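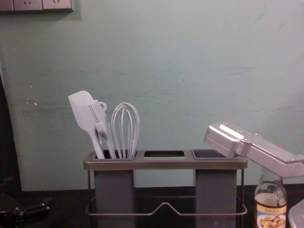 Figura 1. Pared de cocina pintada en verde azulado pálido, con roces y pequeños desconchones, sobre una encimera oscura con portautensilios.

3. Acabados de pared en la zona de trabajo

3.1. Alcance de la sección

En esta sección se tratan los acabados de pared situados entre la encimera y los muebles altos o, cuando no hay muebles altos, entre la encimera y el techo. Quedan fuera los paños detrás de la placa de cocción, que en casi todas las ordenanzas locales están sujetos a requisitos propios y que se estudian en la sección 4. También quedan fuera las cocinas de uso comercial.

El material procede de dos promociones de vivienda en alquiler. La primera, en Bistimmont, se compone de bloques lineales de cuatro plantas con cocina independiente. La segunda, en Druvetthorpe, es posterior y tiene cocina abierta al estar en la mayor parte de los tipos. Entre ambas se obtuvo permiso para visitar 167 viviendas. En cada visita se rellenó una ficha con el tipo de acabado, su color aproximado, el estado de la superficie y las reparaciones que el inquilino recordaba. La ficha se reproduce en el anexo B.

3.2. Antecedentes

La bibliografía sobre conservación de interiores en vivienda de alquiler se ocupa sobre todo de la humedad y, en menor medida, de las carpinterías. La pintura de pared suele aparecer como una partida de mantenimiento, con un plazo de renovación y un coste por superficie, y pocas veces se distingue entre estancias. En los planes de conservación de las dos promociones estudiadas ocurre lo mismo: la cocina comparte plazo con los dormitorios, aunque las especificaciones originales de Bistimmont sí preveían para ella un producto distinto.

El alicatado hasta el techo fue durante décadas la solución corriente en este tipo de edificios. Su sustitución parcial por pintura responde a motivos que los documentos de obra no siempre recogen. En Druvetthorpe, la memoria del proyecto menciona el peso de los acabados sobre tabiques ligeros y la facilidad para renovar. En Bistimmont, los azulejos se retiraron en una reforma de las instalaciones y solo se repusieron en una franja baja en parte de las cocinas. En las demás, el paramento quedó enlucido y pintado hasta el encuentro con la encimera, disposición que puede verse también en la figura 1.

3.3. Tipos de acabado registrados

Los acabados se agruparon en cuatro clases: pintura mate, pintura satinada o semimate, alicatado y panel. La asignación se hizo a simple vista y al tacto. En caso de duda se consultó la ficha de mantenimiento del bloque, cuando existía. No se tomaron muestras destructivas.

La pintura mate resultó ser la clase más frecuente en las dos promociones, un resultado que no esperábamos, dado que los pliegos recomiendan un acabado lavable para la zona de trabajo. La explicación más probable está en las renovaciones hechas por los propios inquilinos. La gestora de Bistimmont entrega la pintura a quien la solicita y deja la mano de obra a su cargo; el producto suministrado es una pintura plástica mate de la marca Zimeck, la misma para toda la vivienda. En Druvetthorpe la gestora contrata los trabajos, pero los inquilinos pueden pintar por su cuenta si mantienen un tono claro.

Los colores registrados son en su mayoría blancos y cremas. Los verdes y azules pálidos forman un segundo grupo, bien representado en Bistimmont, donde el color original de las cocinas era un verde grisáceo que algunos inquilinos han intentado igualar. La correspondencia no suele ser exacta, y en varias cocinas conviven dos tonos próximos en el mismo paño, separados por el borde de un mueble retirado o por la línea de un antiguo alicatado.

3.4. Formas de deterioro

Para describir el estado de la superficie se adoptó la escala de Agbayani, pensada en origen para pasillos y escaleras de edificios públicos. La escala distingue entre alteraciones de color, alteraciones de brillo, marcas de contacto y pérdida de material. Su ventaja principal es que no exige instrumentos. Su inconveniente, en una cocina, es que no prevé la suciedad grasa como categoría propia y obliga a incluirla entre las alteraciones de color, junto con el amarilleo por luz o por humo de tabaco.

Las marcas de contacto aparecen en casi todas las cocinas visitadas. Suelen ser roces horizontales, a poca altura sobre la encimera, y se concentran en los tramos donde se apoyan objetos de uso diario. El movimiento repetido de un escurridor, una panera o un bote contra la pared deja una huella alargada que en la pintura mate se percibe por el cambio de brillo antes que por el color. Al frotarla para limpiarla, la zona pulida crece.

La pérdida de material adopta la forma de desconchones pequeños, de contorno irregular, en los que asoma la capa inferior. Con frecuencia esa capa es blanca y el contraste con una pintura de color, aunque sea clara, los hace visibles a distancia. En Bistimmont son más comunes cerca de los mecanismos eléctricos y de los cantos de los muebles. Varios inquilinos los atribuyeron al cambio de los enchufes durante la reforma, pero la ficha no permite comprobarlo.

Un tercer grupo lo forman las irregularidades de aplicación: marcas de brocha, descuelgues y diferencias de textura entre el rodillo y el recorte. No son deterioro en sentido estricto y la escala de Agbayani no las contempla. Se anotaron aparte porque influyen en la limpieza. Una superficie con relieve retiene más polvo, y el paño húmedo la desgasta primero en las crestas.

3.5. El encuentro con la encimera

El encuentro entre pared y encimera merece una mención separada. En las cocinas con franja alicatada, la junta queda entre dos materiales duros y se sella con silicona. En las cocinas pintadas hasta abajo la solución es menos uniforme. Se encontraron copetes del mismo material que la encimera, listones de aluminio, cordones de sellador acrílico pintados junto con la pared y encuentros a tope sin sellado aparente.

La altura de la encimera ronda los 90 cm en ambas promociones y no guarda relación con el estado de la junta. Sí parece tenerla la posición del fregadero. En los tramos contiguos a este, la pintura presenta ampollas o pérdida de adherencia en una banda estrecha, mientras que en los tramos alejados la banda inferior apenas se distingue del resto del paño. El cordón acrílico pintado se comporta peor de lo previsto: se fisura en el centro y la fisura se oscurece. Las encimeras oscuras disimulan esa línea por su lado inferior, y es posible que en ellas se haya registrado con menos frecuencia de la real.

3.6. Plazos de renovación

El plazo previsto en los planes de conservación es el mismo para todas las estancias. Según las fichas, sin embargo, las cocinas se repintan antes. En 70 de las viviendas visitadas el inquilino declaró haber pintado la cocina al menos una vez sin pintar ninguna otra habitación. El motivo citado con más frecuencia fue el aspecto de la pared detrás de la encimera; el olor y el cambio de muebles aparecen bastante después.

El repintado parcial, limitado al paño de trabajo, es práctica habitual. Con pintura mate el empalme resulta aceptable durante los primeros meses y se hace más evidente a medida que el paño antiguo sigue envejeciendo a otro ritmo. Con pintura satinada el empalme se nota desde el principio, y quizá por ello los inquilinos que tienen este acabado tienden a pintar la pared entera o a no pintar.

No fue posible relacionar el número de capas con el deterioro. Muchos inquilinos ignoraban cuántas veces se había pintado la cocina antes de su llegada, y los registros de las gestoras solo recogen los trabajos contratados. En el caso de Bistimmont faltan además los partes de 2 bloques, perdidos en un traslado de archivo.

3.7. Limitaciones

Las visitas se hicieron con cita previa y es razonable suponer que algunas paredes se limpiaron antes. Las alteraciones de color pueden estar, por tanto, infravaloradas. La iluminación tampoco fue homogénea: en las cocinas interiores de Bistimmont se trabajó con la luz artificial disponible, y el brillo de la superficie se aprecia de manera distinta según la posición de la lámpara. Los objetos colocados sobre la encimera no se movieron salvo que el inquilino lo propusiera, de modo que la parte de pared situada detrás de ellos quedó en muchos casos sin examinar.

La clasificación por colores es la parte menos fiable de la ficha. Se utilizó una carta comercial de Zimeck como referencia, con lectura visual, y los tonos pálidos de verde y azul resultaron difíciles de separar. En las tablas de la sección 5 ambos se presentan agrupados.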